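How to Set Up a Fetch Course for a Student Robot Club

Posted 2018-12-05 by Laine Lill
Filed under: Club guides, Arms and grippers

Every team that joins the Jernach student league writes to ask the same thing, which is how to lay out a practice course for the fetch round. The rulebook answers this in one sentence ("a domestic setting with varied objects") and then spends 7 pages on battery labels. So I wrote down how our club does it. You will need a floor, some furniture, an arm that works on most days, and students who can be talked out of filming it in slow motion.

Before you start

Check that your emergency stop does something. Press it while the arm is moving, with everyone standing back. Ours was once wired to a lamp. It was a very responsive lamp.

Measure how far your arm can reach and mark it on the floor with masking tape. Do this before moving any furniture. Our first course had a lovely corner table that the gripper could get to only in spirit.

Step 1. Pick your objects

Raid a thrift store. You want things that are awkward in different ways, so skip the foam blocks. Foam blocks teach a gripper that the world is made of foam blocks, and then the Dulta team shows up with a teapot and you go home early.

Good choices are tall and tippy, shiny, or round enough to roll off when nudged. Weigh everything on a kitchen scale and write the number on tape underneath. Our gripper is comfortable up to 700 grams, and past that it makes a noise like somebody moving a piano. Anything heavier can still go on the course as an obstacle, but write NO LIFT next to it on the object list in large letters. Larger than that.

Step 2. Place the furniture

Put one table in the reachable zone and leave clear floor on the side you expect the arm to come from. Then add something tall and thin between the starting position and the table. Students always plan a straight line to the target, and a pole in the way is the fastest cure I know.

Plants are worth the trouble too. Leaves hang where you didn't model them, and they look different from every side. Use one you aren't fond of.

Step 3. Set the camera views

Before anyone writes code, look at the course from each camera you plan to use and write down which objects are partly hidden. Rimantas Liepiņa, who coached our team through the Ramanauskas regionals, makes students do this on paper. They complain about it every June and have stopped complaining by the second practice, usually after the arm has politely tried to pick up half a vase.

Step 4. Add the unfair objects

Now put something on the floor. Polished brass is excellent for this, especially over a glossy floor that throws the lights back at you. A trumpet on its side has a long tube and a flared bell, and the student who says "just grab the middle" should be given the first turn. A disc standing on its edge makes a good neighbor for it, and a tall candlestick can go up on the table. 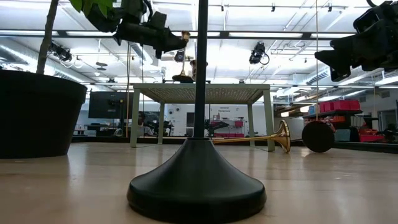 Step 5. Run it slowly

Cap the arm at 200 millimeters per second for the first day. It will feel like watching bread rise. Run each target 3 times from the same start, and log every attempt, including the ones the driver says didn't count. Those are the ones you'll want later.

If the arm bumps something, stop and write down what it hit before you put it back. We keep our log in a shared sheet called Gendum, named after a robot of ours that is now mostly spare parts.

Step 6. Change one thing

Once the runs get boring, move a single object and start over. Turn the trumpet the other way, or slide the table over by the width of your hand. If you rearrange the whole room at once, you'll spend the evening arguing over which change broke it, and the loudest student will win.

Put the tape marks back when you're done. The next group will want them, and they'll blame you either way.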